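Gripper Pad Trials at Listside – Gallery

We spent most of May comparing finger pads for the small parallel gripper on our bench arm. The arm is used for picking up printed parts and putting them down again in a known spot, and the pads it came with were marking some parts and dropping others. Three sets were tried: the stock pads, a ribbed set from Clultgate, and the flat green set that Garg supplies for light parts. Sarita Lodhi ran the trials and kept the log. The pictures on this page are from the work with the green pads.

The test part was a blue printed spur gear. It is a fair choice for us, as the Rurness feeder is full of gears like it. The teeth give the pads very little flat area to hold, and the face is too grainy for the small suction cup we used last year. 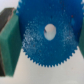 Each pad set was given 160 picks, split evenly between two closing speeds. A pick was logged as good if the gear stayed in place through the lift, the move across, and the lowering. If it tilted enough that it could not be set down flat, that went in the log as a slip, even when it did not fall.

The stock pads had the most slips, nearly all of them at the faster closing speed. The ribbed pads held well but were fussy about where the teeth landed. If a tooth sat on top of a rib, the gear turned a little as the fingers closed, and the placement was off by the same amount. The green pads give slightly under load and the teeth settle into them. We ended up running those at 60 percent of the force setting we use for the stock set.

Wrist camera notes: the view is close and the focus is soft at this range, but it is good enough to find the bore. We tried the detector at several exposure settings and kept the lowest one that still gave a clean edge. Teeth are not used for locating the part. Anyone setting up a similar job should start with the bore and leave the outline alone.
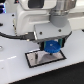 Lowering was the slow part of the cycle. The controller steps down in small moves and checks finger position after each one, and the first version took far too long. Sarita changed the step size for the upper part of the travel and left the fine steps for the end. The full cycle now runs in 56 seconds, which suits the feeder.

Cable routing also needed some work. With the first layout the gripper cable pulled at the connector when the wrist turned past its usual range. A longer loop fixed it, and the wrist limits in the program were tightened as well.

Pad wear is still open. The green set has done 575 closings in total, counting setup and the runs that were thrown out, and we want to see it go a good deal further before ordering more. The ribbed pads have been put back in the drawer – they may be useful for the square housings later in the year.

The log and the controller settings are in the Listside shared folder under "pads". Questions about the setup can go to Sarita.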